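Rain, more rain, and my argument with the forecast

Posted in July by the Lutwood rain gauge person

Quick one tonight because I'm up again at 5 to read the gauge. The short version is the forecast was wrong for us again and I'm cranky about it.

So. The regional outlook had the whole valley down for a dry spell. High pressure building from the west, light winds, sunny afternoons, the usual. And sure, if you live down on the Trosska side, that's what you got. People were grilling. I know because I could smell it when I drove through with my wipers on.

Up here in Lutwood we had cloud down on the ridge by lunchtime and drizzle until dark. Then proper rain overnight. Then drizzle again. I've been keeping records long enough that it doesn't suprise me any more, but it does still bug me that the map puts one little sun symbol over both of us.
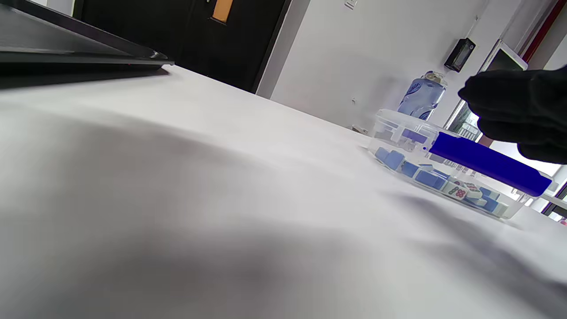
Mahjong tiles in their box, far side of the table.

The trouble is the ridge. We sit at 948 feet and the top behind us goes up to 2,116. Any air coming in off the lake has to climb that, and when it climbs it cools, and when it cools you get my backyard. Doesn't take a front. Doesn't take a storm. Just a steady damp breeze from the wrong direction and there you go, gray all day.

Jaludness is on the other side and gets the opposite deal. Air comes down, warms up, dries out. They've had brown lawns over there since the start of the month while I've got moss on the north steps. Same forecast zone as us! Same little sun!

I wrote to the zone office about this back in the spring and got a polite answer. They said the zones are drawn along county lines and there isn't a plan to split ours. Fine. I get it. You can't make a map for every hill. But a line in the text forecast, something like "cloud lingering on windward slopes", would do me. It used to be in there sometimes. Haven't seen it in ages.
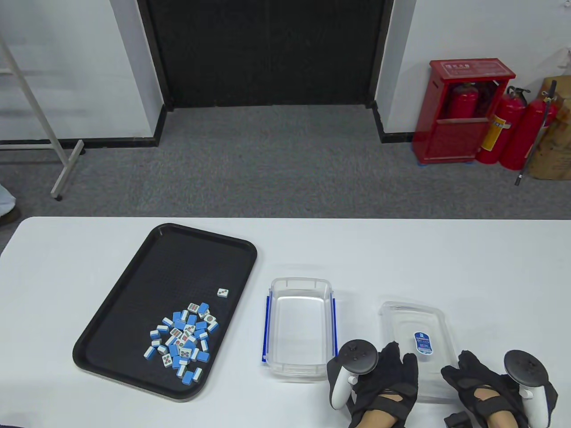

Blue-backed tiles on the black tray.

Anyway, the gauge. I switched over from the old plastic wedge one to a Pan tipping bucket in the spring and I've been running the 2 side by side. Mixed feelings. The Pan is great overnight because I can see what time the rain started without getting out of bed. In drizzle though it reads low, and drizzle is most of what we get. I think the bucket sits there half full for hours and some of it goes off before it ever tips. The wedge just collects it. Nothing clever about it.

In a downpour they swap over and the wedge comes out lower, probably splash. I moved it further from the fence and that helped some. Need to raise it a bit as well, the grass is getting into it. Every time I mow I tell myself I'll do it after, and then I'm hungry and I don't.

If you're buying one, get the manual gauge first. Get a good tube one, put it out in the open away from trees, read it at the same time each morning. Early is best. Write the number down right then, on paper, before coffee. I've lost readings because I thought I'd remember, and I didn't, and now there's a hole in the spring page with a question mark in it.

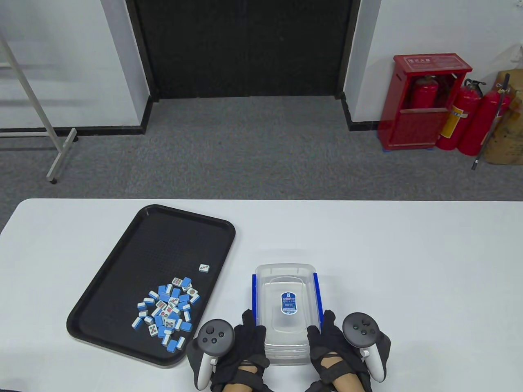

Back to the outlook for a minute. The next few days look like more of the same to me. Pressure is high but it's in the wrong place, too far north, so the flow stays off the lake and the ridge keeps catching it. Trosska will be fine. Jaludness will be hot, maybe hot enough for a thunderstorm if the evening breeze gets going. Lutwood, bring a jacket, and don't paint anything outside. I had plans for the shed door. Not happening.

What I'm watching for is the wind to go round to the south. When it does that the cloud lifts off the top in an hour or so, you can watch it go, and we get the same evening as everbody else. The models have that coming later in the week but they keep pushing it back a day, which usually means don't count on it.

I said most of this in a shorter post the other night and asked if anyone else near the ridge was seeing the same. Got a few replies. This one is worth passing along.
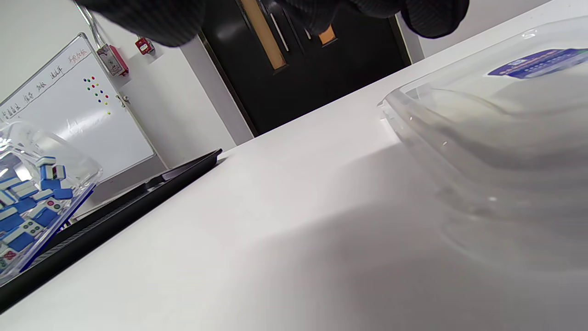
Marshside Gauge wrote: we're just below you on the east road and it's the same story here, drizzle all afternoon and the app saying clear skies. I quit looking at the icon and just look at the wind direction now. If it's off the lake I leave the laundry in. Also my tipping bucket was reading low too and it turned out to have a spider web across the funnel, so check that before you blame the drizzle.

OK so I'm checking the funnel in the morning. Would be annoyed and also kind of pleased if it's that. The wind direction trick is good, I do pretty much the same thing with the flag at the school, when it's pointing at my house I know what kind of day it is.

Will put the monthly totals up when I've got both columns typed in. Bed now – gauge at 5.

Contact: use the form | Copyright Lutwood Rain Notes | Back to top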